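Ren tabletop sorting cell
Gudava, equipment for small parts handling

The Ren cell is a table, a set of open bins and a central tray, laid out for arm work with small electronic parts. Gudava sells it with the marking kit and a printed copy of our bench rules, revised in September.

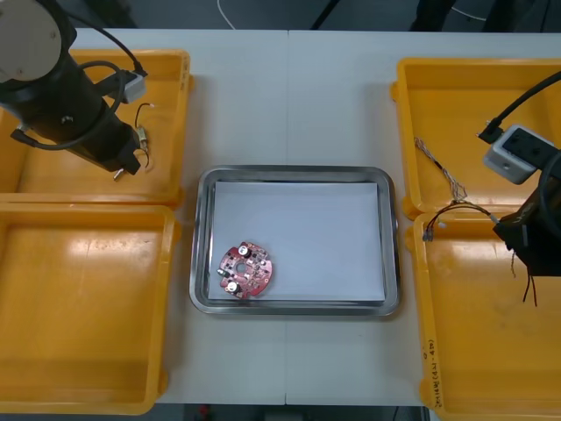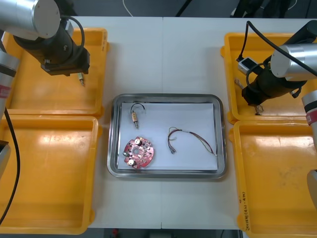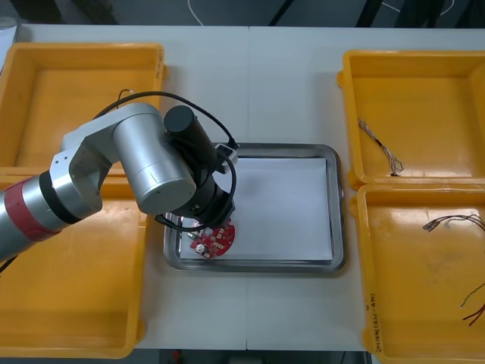

Ren cell with four yellow bins and a paper-lined steel tray.

Bench rules supplied with the cell

Do your own risk assessment before first use. Ours covers the cell as delivered and knows nothing of your grippers or your parts. Hands stay off the table while an arm is powered. Stop the arm and lock it off before moving a bin or changing the paper.

Arm speed over the table is limited to 245 mm per second during setting up. Leave 30 mm clear above the tallest rim on every path. Cables on the arm need enough slack for the full wrist turn, checked at both ends of travel.

Change the tray paper after 40 cycles or when it is marked. Bins are labelled on the rim by hand, in marker, and the label is copied into the cell log. Handle boards by the edge where the gripper allows it.

Spare bins come in packs of 10. Delivery and fitting are through Trondisance.

Comments (3)

Ville Kauppinen
Does the speed limit apply with one arm parked?

Marjatta Harju
Yes, same limit. See the sheet in the marking kit.

Sirkka Rissanen
Our marker rubs off the rims when we wipe them down. Which pen do you supply?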